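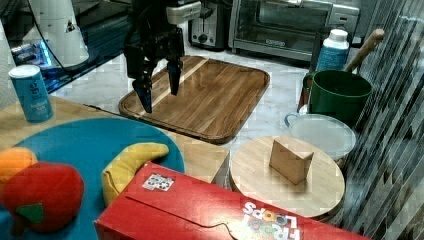
Kitchen at 1182 Dandent Road, with the board, the toaster oven and the fruit plate.

Schedule of Contents

The instruction from Festow was to list the kitchen first and value it last. I had done the laundry and the hall by then. The form allowed one line per item and a column for condition, to be completed with a number or left blank. Blank meant good.

I started with the cutting board. Timber, large, rectangular, corners rounded, raised rim. A lighter stripe ran across it on the diagonal. I measured it on both sides and wrote the figures down, then measured it again and got the same figures. It sat on a white marble-patterned bench. The form did not distinguish between marble and marble-patterned, so I added the second word by hand.

Behind the board stood a toaster, silver, two slots. Beside that was a toaster oven, stainless steel, with a dark glass door and a handle along the top. I opened the door and shut it. The hinge had some resistance in the last part of its travel. I did not consider this a fault. The previous assessor, whose copy I carried in the folder, had written "stiff" and then crossed it out, so I assumed we were of one mind.

The previous assessor had attended in March. The two lists were meant to agree. Where they did not, I was to enter the difference on a Closinov sheet and send it with the rest. Until the kitchen there had been one difference, a coat hook.

The table was light timber. On it was a tall blue can with a white lid. I wrote: can, blue, lidded. The earlier list said the same, in the same order. Next to it was the plate, teal-blue, round, and on the plate was the fruit.

The fruit was plush. One apple, red, with a green felt leaf. One banana, yellow. One other, orange in colour. I looked in the folder. The earlier list said: plate with fruit, perishable, remove before settlement.

I took out a Closinov sheet and did not write on it for some time.

There were several explanations. The assessor might have listed from the doorway. At a distance, under the ceiling light, the banana had a reasonable profile. Alternatively, there had been fruit in March, it had been removed in accordance with the instruction, and the plate had been found to look wrong without it. I have seen that done with books. A shelf is cleared and then somebody fills it, to no particular order, so that it can be walked past.

I picked up the apple. The leaf was attached near the bottom, which is the wrong end, or the apple had been put down the wrong way up. I turned it over. Then I turned it back, as the contents were not to be disturbed, and checked its position against the banana.

A red cereal box lay on its side, overlapping the edge of the plate. Froot Loops. The earlier list did not mention it. I entered it as an addition.

For the fruit, the sheet offered 2 codes. The first was for items substituted. The second was for items incorrectly described. Each required a value. Nyarko, the insurer, applies a floor of 20 dollars to anything on a difference sheet and a ceiling of 2000, and in my experience the floor is where most things end up.

I used neither code. On the main form I wrote: plate with fruit. I left out the word perishable. In the condition column I left a blank.

Then I did the pantry, which took almost no time, and moved the folder to the next room. The bathroom list began with a towel rail, chrome, three bars. There were three bars.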